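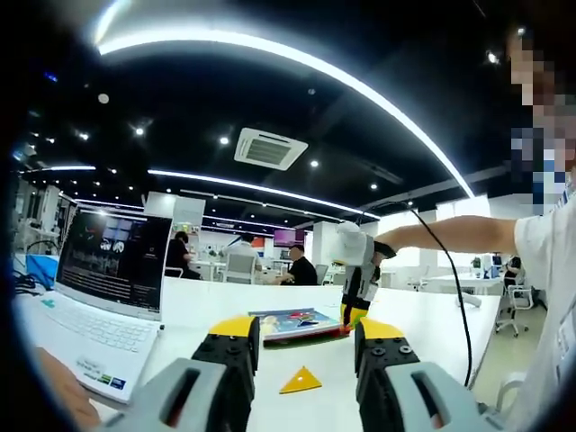 Hedegaard Crossword Clues, release 4

Clues and answers from the puzzle page of the Bendlow newsletter, typed up by hand from paper copies. There are 1,000 clues in all, and 526 of them come with the setter's own notes, which range from helpful to rude.

Files

clues.csv has one clue per line: issue, grid number, direction, clue, answer.
notes.csv has the setter's notes, matched on clue id.
errata.txt is longer than I'd like.

Known problems

Prarau shows up as an answer in three grids. It is a village in one, a cheese in another, and the third clue just says "see last week." Last week's issue is missing.

Accents were dropped in release 2 and put back in release 3, mostly on the right letters.

Anything signed "Plerodia" is a guest puzzle. Those don't always have a valid solution — I've left the answer column blank where I gave up.

The September issues use British spelling. I asked why and was told it was a phase.

License

Free to use, with credit. Please don't sell it.

Corrections go to Kwadwo Mensah, with the issue and grid number, please. "The one about the duck" fits nine clues.

Last updated 17th February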